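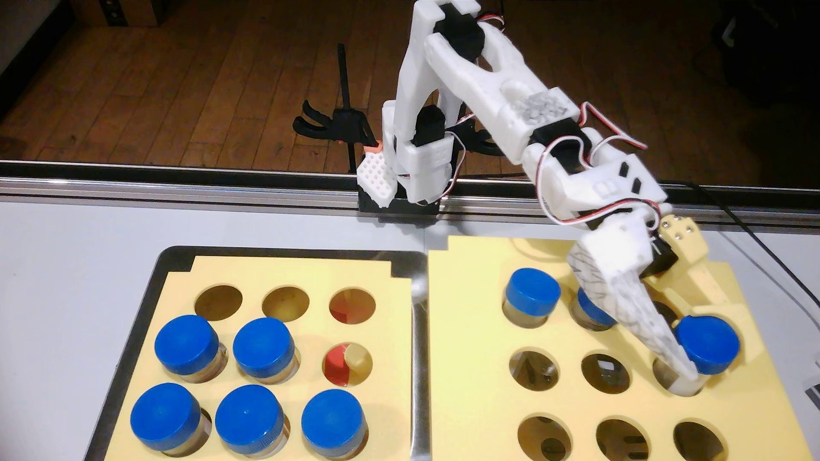 A craft room is a room in a private home set aside for sewing, paper crafts, model building or similar hobbies, and for storing the supplies these hobbies attract. The term covers both purpose-built studios and the much larger number of spare bedrooms in which a guest bed has been pushed against the wall and slowly buried. In British usage the same space is more often called a hobby room or simply "the box room," a name that describes its contents with some accuracy.

Origins

Rooms for household handiwork are old, but for most of their history they were workrooms. Larger houses kept a sewing room near the linen closet, chosen for its window and furnished with whatever the rest of the house no longer wanted. Smaller houses made do with the dining table, which had to be cleared before supper. The modern craft room descends from both arrangements. It takes the window and the castoff furniture from the first and from the second a lasting resentment of having to put things away.

The spread of home sewing machines gave the room a fixed center. A machine in a cabinet is heavy, and whichever room it came to rest in tended to become the sewing room by default. Later, as ready-made clothing grew cheap and mending became optional, the room lost its practical excuse and grew considerably larger.

Layout

Most craft rooms are arranged around a single main work surface. Writers on the subject usually divide the space into a wet or messy area, a cutting area and a seated area, and then supply a floor plan in which all of these fit comfortably. In an ordinary bedroom they are generally the same table.

Height is the most argued point. A surface 30 inches high suits a seated sewer and punishes anyone who stands at it to cut fabric. Standing tables solve this and create the opposite problem. Adjustable tables solve both, and are widely owned by people who set them once on the day of delivery. A cutting surface 56 inches long will take most garment pattern pieces without folding, although it will also take most of the floor. 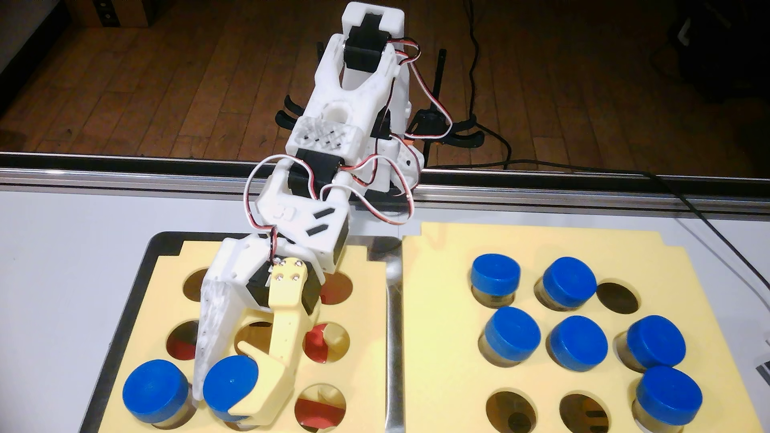

A white robot arm over a pale yellow foam tray at the back edge of a table.

Lighting is handled in layers. Daylight is preferred for matching thread and judging color, and a north-facing window is traditionally praised by those who have one. After dark the work falls to a ceiling fixture, which places the crafter's own shadow squarely over the needle, and to a desk lamp bought soon afterward.

Storage

Storage is the chief concern of the craft room and, in some households, its main activity. Open shelving keeps materials in sight and is favored in magazines, where yarn is sorted by shade and there is never very much of it. Closed cabinets conceal the true state of affairs. Pegboard occupies a middle position, displaying scissors and rulers in tidy rows while the bulk of the collection remains in bags on the floor.

Clear containers are commonly recommended so that the contents can be identified at a glance. Labels are recommended as well, apparently in case the glance fails. Storage is often planned in furniture modules, and several lines are sold for the purpose. The Trindent cube, a shelving unit with 3 bays to a side, is typical of the class, as is the Taltance rolling cart, whose narrow drawers hold buttons, thread, bobbins and whatever was in the hand at the time.

Accumulated fabric or yarn is known as a stash. Its owner may at any moment resolve to buy nothing further until the stash has been used, a state called a "stash diet." Remnants are not usually considered to count.

Color and finish

White and off-white walls dominate, on the ground that they do not alter the look of materials held up against them. Strong wall colors have their defenders, most of whom inherited them from the previous owner and have learned to feel warmly about it.

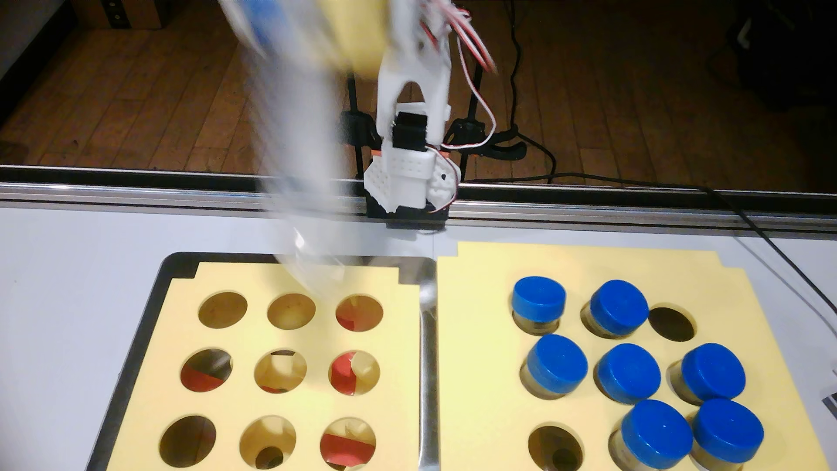 Flooring is a matter of compromise. Hard floors are easily swept and allow a dropped pin to be heard, while carpet is softer to stand on and retains pins indefinitely. Chair mats and washable rugs are used by those unwilling to commit. Experienced sewers keep a magnet on a stick near the door and wear shoes regardless.

Shared and public rooms

Where homes are small, the craft room may be shared. The Faltitz sewing house offers tables by the half day, with a locker for each member and 7 machines in working order. A similar arrangement in Abu Hammour opens each September and sets aside one table for unfinished projects, which is rarely free.

See also

Linen closet
Pegboard
Sewing table
Spare bedroom

This page was last edited on May 19, 2020.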